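Section 8. Setting Up the Counter Pieces

Read this section through before you start. It covers the drawer cabinet, the mug tree and the dish rack from the Sternirier kitchen set, order number 1645. The wall rail is covered separately in Section 9.

Before you begin

Clear the counter and wipe it down. Lay a mat or a sheet of heavy paper over the part you plan to use, so that the feet of the pieces do not scratch the surface. The mat can stay in place after setup.

8.1 Drawer cabinet

1. Set the cabinet at the left or right end of the counter with the drawer facing the middle.
2. Pull the drawer out by its handle and check that the slides run freely on both sides.
3. Push the drawer back in. It should close flush with the front of the cabinet. If it stops short, take it out and seat it on the slides again.
4. Load the drawer with light things only, such as tissues, napkins or dish cloths.

Caution: Do not lean on an open drawer. The cabinet can tip forward.

Caution: If the cabinet stands near a toaster oven, keep the clearance given in the oven's own manual.
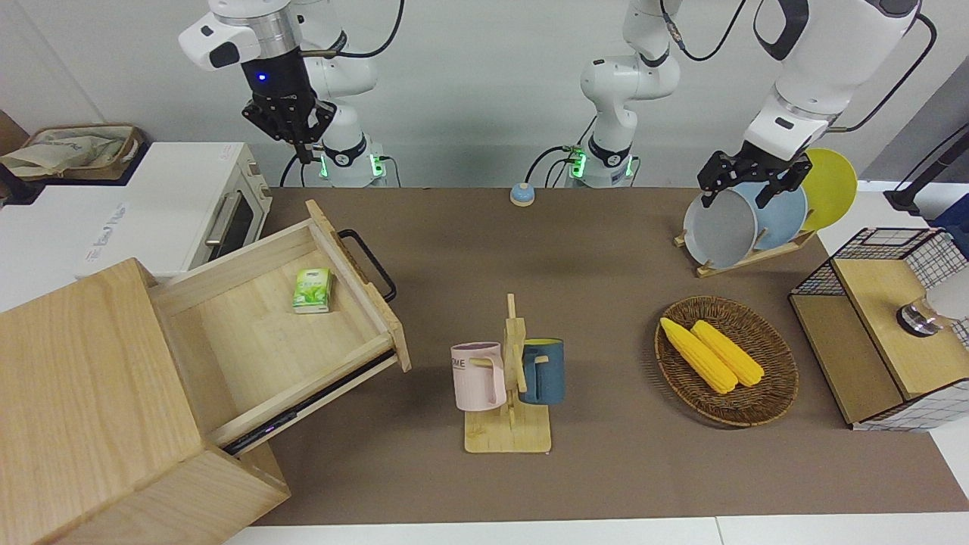 5. Leave enough free counter in front of the cabinet for the drawer to open all the way. Check this again once the other pieces are in place - the mug tree is the one most often set too close.

8.2 Mug tree

1. Stand the base flat on the mat.
2. Fit the post into the base and turn it until it is snug. Do not use glue.
3. Press each peg into its hole with the tip pointing up.
4. Hang the first two mugs on opposite sides, then fill in the rest.

Note: Spare pegs are sold under part number 559. Pegs from the older Kavanagh set are a different thickness and will not fit.

8.3 Dish rack

1. Place the rack where you can reach it from the front without moving anything else.
2. Press down on each corner in turn. If the rack rocks, loosen the screws under the crossbars, press the rack flat and tighten them again.
3. Stand plates in the slots one behind another, starting at the back. Each plate should lean back against its rung.
4. Keep serving plates and food behind or beside the rack, so that water from the dishes does not drip on them.

Note: Deep bowls do not sit well in the slots. Dry them upside down on a towel. 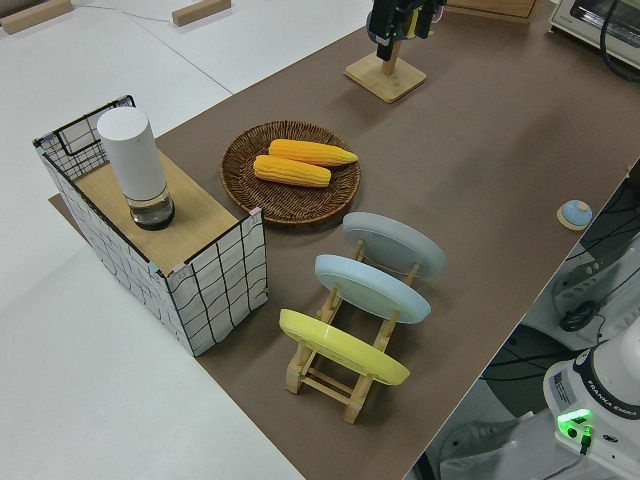

Figure 8-2. Dish rack with three plates, and a woven plate of corn behind it.

5. To take plates out, start with the front one and lift it straight up.

8.4 Care

Wipe the wooden parts with a damp cloth and let them air dry. Do not soak them or put them in the dishwasher. A thin coat of food-safe mineral oil twice a year is enough. Tighten all screws after the first month of use.

Text: Tincuța Zamfir. Revised 1/7/21.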